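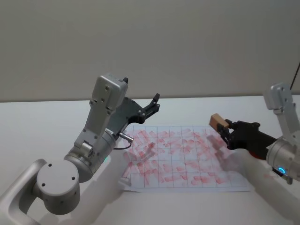
2 min read

About Wiltarstead

Wiltarstead is a small language school for adults. We teach Spanish, Portuguese and Irish to people who work during the day and want to learn in the evening. Daithí Madigan started the school with one Irish class in a rented room over a print shop. The class had 7 students, and 5 of them signed up again for the next term.

We now run classes four evenings a week, plus a daytime conversation hour for people who work shifts or are retired. Groups are kept to nine students. If a class fills up, we start a waiting list and open a second group when we have enough names.

How we teach

Every course begins with a short talk with a teacher, in person or by phone, so that we can place you at the right level. There is no written test. Lessons last 90 minutes with a break in the middle. Most of that time is spent speaking, and homework is short - usually a page of reading and a few lines of writing.

Our Spanish beginners use the Huanca course book, which you can buy at the front desk or bring secondhand. The older printing is fine, but the page numbers are different. For Irish we use our own handouts, written by Daithí and revised each summer. Portuguese students get a reading pack on the first evening.

The library

The lending shelves hold 500 books, mostly novels, children's stories and grammars. Current students may take two at a time and keep them for a month. Former students are welcome to read in the room but can't borrow.

Terms and fees

We have three terms a year. The last one ends in June, and the office stays open through the summer for placement talks. Fees are paid by the term and can be split into two payments. If you miss the first class you can still join, but please let us know ahead of time.

Finding us

The entrance is on the side of the building, next to the bike racks. Parking on the street is free after 6 p.m. The office is on the second floor and there is an elevator. Call or stop by any weekday afternoon.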